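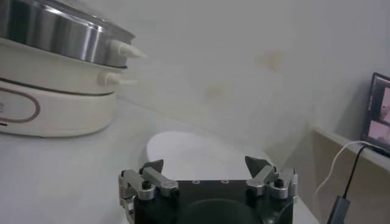

Steam is water that has become a gas. It does this when the water gets very hot and boils. If you put a potato in boiling water, the water cooks it. If you put the potato above the boiling water, the steam cooks it, and the potato never has to swim. People have cooked this way for a very long time, in baskets, in clay pots and in metal pots. Many kitchens today have an electric cooker standing on the table, with a shiny steel pot on top and a white handle at the side to hold it by. Steel is a good material for a pot because it is strong and it does not rust easily. Look at the curved side of a steel pot and you will see bright and dark stripes. Those stripes are the room, bent by the curve like in a funny mirror.

Why does steam cook food?

Water is made of very small parts called molecules. They are so small that you cannot see them, even with a school microscope. In cold water they move slowly. When you heat the water, they move faster and faster, until many of them jump out of the water and fly up. This is steam. The flying molecules carry a lot of heat with them.

When steam touches a carrot, the carrot is cooler than the steam. The steam gives its heat to the carrot and turns back into little drops of water. Then more steam comes, gives its heat also, and becomes drops too. So the carrot gets hotter and hotter, first on the outside and then slowly in the middle. A thick carrot needs more time than a thin one, and for this reason cooks cut vegetables in pieces of the same size.

Is the white cloud steam?

This is a question that many grown-ups answer wrong! Real steam is invisible. If an adult shows you a kettle that is boiling, look from far away at the place just next to the spout. There is a small gap where you see nothing. The real steam is in that gap. The white cloud starts a little farther away, where the steam meets the cooler air and makes tiny drops. A cloud in the sky is made of tiny drops also.

What stays in the vegetables?

Vegetables have vitamins inside them. Your body needs vitamins to grow and to stay healthy. Some of them, for example vitamin C, can go out of the food and into water. When we boil broccoli in a big pot, a part of the vitamin C goes into the water, and then we pour the water in the sink. With steam, the broccoli touches much less water, so more of the vitamin C can stay where it is. The color often stays nice and green too, if you do not cook it too long. If you cook it too long, it becomes soft and a bit gray, and it smells like my old school cafeteria.

Soup is different. In a soup we eat the water together with the vegetables, so what went out of the carrot is still in your bowl.

Which foods can we steam?

Broccoli, carrots, green beans, peas, potatoes, corn, fish, dumplings and even some cakes. In my family we steam sweet buns with plum jam inside. The dough becomes big and soft and stays white, because steam is not hot enough to make a brown crust. For a brown crust you need the dry heat of an oven or a pan.

Try it: carrots with lemon

Ask an adult to do this with you. Steam is very hot and it can burn your skin, and you cannot always see it.

You need 4 carrots, 2 teaspoons of butter, a little lemon juice and a pinch of salt.

Wash the carrots and peel them. Cut them in round slices, all of the same thickness. The adult puts water in the bottom of the steamer and the carrots in the part above. Close the lid and wait until a fork goes easily into a slice. Begin to check after ten minutes. The adult opens the lid, with the open side away from the face. Put the carrots in a bowl, add the butter, the lemon and the salt, and mix.

Keep one raw slice and taste it next to a steamed slice. Which one is sweeter? Many children say the steamed one. Raw carrot is hard, and your teeth must work a lot to get the sugar out. Heat makes the walls inside the carrot soft, so your tongue finds the sugar faster.

Words to remember

Molecule: a very small part of a substance.
Steam: water that is a gas.
To condense: to change from a gas into a liquid, as steam does on a cool carrot.
Vitamin: something in food that your body needs in a small amount.

Text by Oľga Danko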